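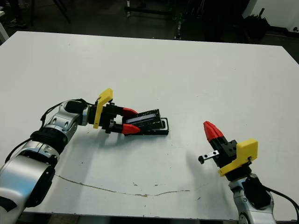

*2 min read*

I have been putting off the small black things for months. You will have your own version, I'm sure – the trays, cases, lids and little boxes that come into the house around something else and stay long after the something else has gone. Mine had spread from the study drawer to the windowsill to a shoebox marked Flerkum (the people who sold me a desk lamp years ago), and on Sunday I finally gave in and made a start.

The first rule I set myself was to work on a big pale surface. Black things in a dark drawer are hopeless, they all melt into one another, but put them down on something white and every scratch and bit of old tape shows up. It needn't be a smart surface either. A few smudges and a wandering brown line do no harm at all, and I'm fonder of a table that has had a bit of life.

The second rule was to bring each lid together with its tray before deciding anything. I had thrown out a perfectly good tray last winter and found the lid in June, and I was cross with myself for a week.

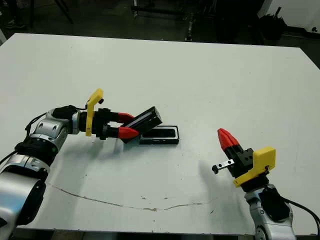

Tarun Singhal wrote to me after my last post on drawers to say that I was far too soft, and that any box which hasn't held anything since the last time you moved house should go straight out, lid and all. He may well be right. He also admitted to keeping a biscuit tin of foreign plugs, so I don't feel too badly told off.

My own feeling is that a shallow tray earns its keep more easily than a deep box. You can see into it, for a start, and it slides into the gaps. I've got one now for stamps and one for the spare keys, including the two for the old flat in Sodatbridge which I really must post back.

Tape is another matter.
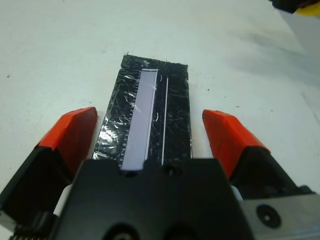 I used to pick at it straight away with a thumbnail, which left me with a sticky mess and a sore thumb, and now I leave anything wrapped until the end and do it slowly with a cup of tea. If the wrapping is only creased and scratched I often leave it on altogether. It keeps the dust off, and the shine underneath will still be there when I want it.

And then there's foil! I do love a bit of foil, and I can never bring myself to bin a piece that might go round one more time. 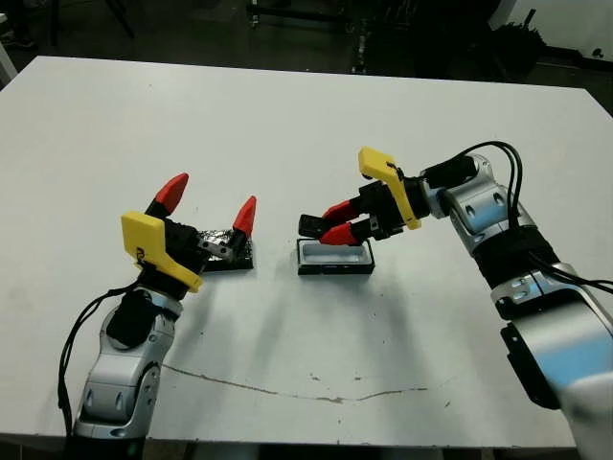

It gets smoothed flat with the back of a spoon and put with the others in the kitchen, where there are 11 pieces at the moment, in a drawer meant for tea towels. The trays go back empty, one inside the other where they'll allow it. I allowed myself 10 to keep and I think I've ended up with a few more than that, but the windowsill is clear and I can open the study drawer without using both hands. The shoebox is still to do.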